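# Chapter 4: Bread at Home

Bread goes stale even when it is wrapped. The main cause is a change in the starch, which slowly firms up as the loaf ages. Loss of water plays a part too, but a loaf sealed in a bag will still turn hard in time.

In this chapter we look at how bread is stored, cut and reheated in an ordinary kitchen. Section 4.1 deals with bread bins, bags and freezers. Section 4.2 deals with slicing and toasting. The baking of bread was covered in Chapter 2 and is not repeated.

We shall follow one household, that of Živko Spahić, who buys a large white loaf from the Zadach bakery every Saturday. He keeps half on the worktop and freezes the rest in slices. His neighbour, Sorin Mladenović, keeps the same loaf in the fridge and finds it firm by the next day. Starch firms fastest at temperatures just above freezing, so the fridge is a poor place for bread.

Toasting softens the inside of a stale slice for a short while and browns the outside. For the practical work you will need a bread knife, a board, a toaster and 200 g of sliced white bread.

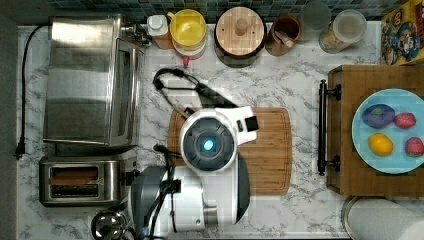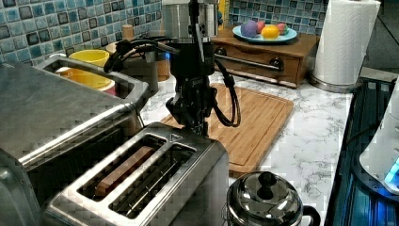

**Why does stale bread seem fresh again when it is toasted?**

Heat loosens the firm starch, and the crumb becomes soft until the slice cools.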